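7 Greifer einrichten und in der Simulation prüfen

Voraussetzung für diesen Abschnitt ist, dass der Arm nach Abschnitt 6 verkabelt ist und die Steuerung den Greifer als Gerät »ondetti« anzeigt. Wer noch die alte Halterung von Živko verwendet, muss zuerst die Adapterplatte tauschen. Die Bohrungen passen sonst nicht.

ACHTUNG: Vor allen Arbeiten am Greifer den Arm in Parkstellung fahren und das Netzteil am Hauptschalter trennen. Der Not-Halt allein reicht nicht, die Servoleitung bleibt dabei unter Spannung.

7.1 Mechanik

1. Fingerplatten auf beiden Seiten ansetzen und die Schrauben nur handfest anziehen.
2. Greifer von Hand ganz schließen. Die Fingerspitzen müssen sich auf ganzer Breite berühren.
3. Steht eine Spitze vor, die Schrauben lösen, die Platte nachschieben und erneut prüfen.
4. Schrauben über Kreuz festziehen. Schraubensicherung mittelfest, ein Tropfen pro Schraube.
5. Greifer mehrmals von Hand öffnen und schließen. Die Gelenkarme dürfen nirgends haken.

Hinweis: Bei Senads Exemplar saß eine Unterlegscheibe zu viel unter dem rechten Gelenk. Der Greifer ließ sich bewegen, blieb aber kurz vor dem Anschlag stehen. In diesem Fall zuerst die Scheiben kontrollieren und erst danach am Servo suchen.

7.2 Nullpunkt setzen

1. Netzteil einschalten und warten, bis die Status-LED dauerhaft leuchtet.
2. In Allora das Menü »Greifer« öffnen und »Kalibrieren« wählen.
3. Den Greifer mit den Pfeiltasten langsam schließen, bis sich die Spitzen gerade berühren.
4. »Null speichern« drücken.
5. Ganz öffnen und den angezeigten Wert notieren. Er liegt bei unseren Aufbauten bei ungefähr 737 Schritten.
6. Den notierten Wert als »offen_max« in die Konfigurationsdatei eintragen und die Steuerung neu starten.

VORSICHT: Die Schließkraft steht nach dem ersten Start auf dem Maximalwert. Vor dem ersten Griff auf 20 Prozent stellen. Finger aus dem Greifbereich halten, auch wenn nur kalibriert wird.

7.3 Testszene laden

Der erste Griff wird immer in der Simulation gefahren, nie am echten Arm. Die Testszene »Obst« liegt im Ordner kusaton/szenen und enthält einen Apfel und eine weiße Schale auf einer Holzfläche.

1. In Allora den Betrieb auf »Simulation« umstellen. Die Kopfzeile wird gelb.
2. Die Szene »Obst« laden.
3. Als Ansicht »Handgelenk« wählen.
4. Den Greifer öffnen und über den Apfel fahren.
5. In Schritten von 2 mm absenken, bis der Apfel zwischen den Fingern liegt.
6. Schließen, bis die Kontaktanzeige für beide Finger anspricht.
7. Anheben, über die Schale fahren, absenken und öffnen.

Hinweis: Gezackte Schattenränder und grobe Flecken in der Holzmaserung kommen von der niedrigen Schattenauflösung. Auf die Kontaktberechnung haben sie keinen Einfluss. Auf dem Werkstattrechner die Auflösung bitte nicht hochsetzen, sonst ruckelt die Ansicht.

Spricht nur ein Finger an, steht der Greifer seitlich versetzt. Dann wieder öffnen, die Position quer zur Greifrichtung korrigieren und ab Schritt 6 wiederholen. Hilft das nicht, den Nullpunkt nach 7.2 neu setzen.

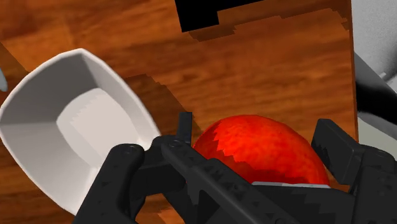 7.4 Auf den echten Arm umschalten

1. Die Simulation beenden und den Arm in Parkstellung fahren.
2. Arbeitsfläche freiräumen. Alles, was höher als die Schale ist, muss weg.
3. Betrieb auf »Real« umstellen und die Abfrage bestätigen.
4. Den Ablauf aus 7.3 mit einem Schaumstoffball wiederholen, Geschwindigkeit auf der niedrigsten Stufe.
5. Eine Hand bleibt während des gesamten Laufs am Not-Halt.

Gespeicherte Werte gelten nur für den jeweiligen Greifer. Nach jedem Tausch der Fingerplatten ist der Nullpunkt neu zu setzen. Abweichungen bitte mit Datum ins Werkstattbuch eintragen. Fragen zur Konfigurationsdatei beantwortet Stavros Kovačević.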